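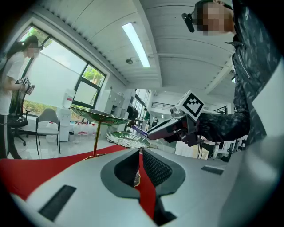 How long should you rest a fruitcake before cutting it? Two weeks at the least, and I give mine longer if I start in September.

I bake at 300°F in a lined pan. Mine came out of the oven Wednesday at 1187 grams. I weigh every cake and write it on the wrapping, so I can tell later how much it has dried out.

The recipe is Soledad Brannigan's, from when we both worked in Fovcombe. She used 80 grams of candied peel. I use 66, and make up the difference with chopped dried apricot.

Soak the fruit overnight in cold black tea. Drain it well. Last year I hurried the draining and the middle was gummy.

Wrap in parchment first, then foil. Foil straight on the cake can pit where the fruit touches it.

Feeding: 2 teaspoons of brandy once a week, on the top one week and the bottom the next. Apple juice isn't a swap here. It has no alcohol to help the cake keep, so if you don't want brandy, skip the feeding and freeze the cake.

Vojtěch Šťastný asked about nuts. I leave them out until the day I serve it and press toasted almonds on top with a little warm jam.

Next post will be the marzipan, probably at the weekend. I still need to buy ground almonds.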